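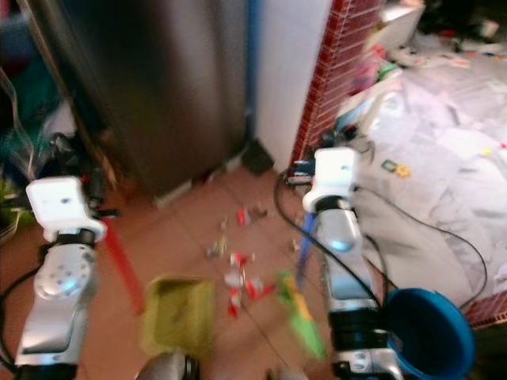 Student Projects / Robotics Club

Duangjai Phromma
3 May 2026

Floor-clearing task today at the club. Two arms, rubbish on the tiles, bin on the right. Our entry for the Skultetley student round in August is a tidy-up task, so this is what we do most sessions now.

The litter is paper and wrapper scraps, mainly red and white. Small bits are harder than big ones. Last month we practised on balled-up newspaper and thought we were ready. We weren't.

Valdemar Hallgrímsson wrote the code that decides which arm does what. The first version let both go for the same scrap. Now one waits – slower, but we've stopped bending things.

Jaruwan Kaewsai keeps the run log. We're on 934 attempts since we began, counting the ones stopped early. She writes down why each one was stopped, and "cable" is the most common word on the page.

On cables: leave more slack than you think you need, then check it with the arm at full reach. We tied ours too short in the first week and pulled a connector out.

The tiles are a nuisance too. Our early tests were on a plain grey mat and the colour settings we picked there were no use on a reddish floor. Ratree Ongart redid them over two evenings. If your club is starting out, test on the floor you'll be using.

Rules for the Skultetley round, for those asking: teams of four, one adult mentor, nearly ten minutes on the floor once set-up is taken off. Touching the robot during a run costs you points.

Nipon Nilsuwan is our mentor and won't touch the keyboard, even when we ask. He'll tell us which file to look in.

Next job is getting the arms to pass things across. Valdemar has a plan for it on paper. I'll post when we've tried it.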